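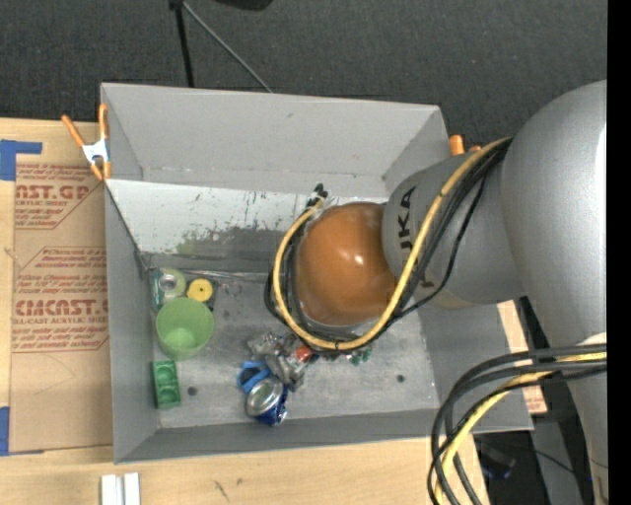

Week 4: Why Bread Rises (and Why It Sometimes Doesn't)
Kitchen Science for Beginners, notes by Kittipong Wongsuwan
Updated 2018-02-12

Last week we left our yeast sitting in flour and water, so let's pick it up there. Yeast is alive! It eats the sugars in the dough and gives off carbon dioxide and a little alcohol. The gas has to go somewhere, and a good dough traps it in thousands of tiny pockets.

What does the trapping is gluten. Two proteins in wheat flour link up once water reaches them, and kneading stretches those links into sheets. Pull off a small piece of dough and stretch it between your fingers — if you can almost see light through it before it tears, you're there. (I still get a kick out of this every single time.)

Flour matters a lot. Bread flour with 13 percent protein makes a springy loaf, while cake flour tears easily and gives a soft crumb. Rye is its own wonderful mess and we'll give it a whole session in October.

Temperature
Cool dough rises slowly and picks up more flavor. Warm dough races along. Very hot water kills yeast outright, so test it on your wrist first.

Salt
Slows the yeast and tightens the gluten. Try one small batch without it and taste the two side by side!

For next time
Read chapter 6 of the Lykkegaard book, up to the part on sourdough starters. Bring a clean jar with a loose lid, plus your notes on how long your first dough took to double.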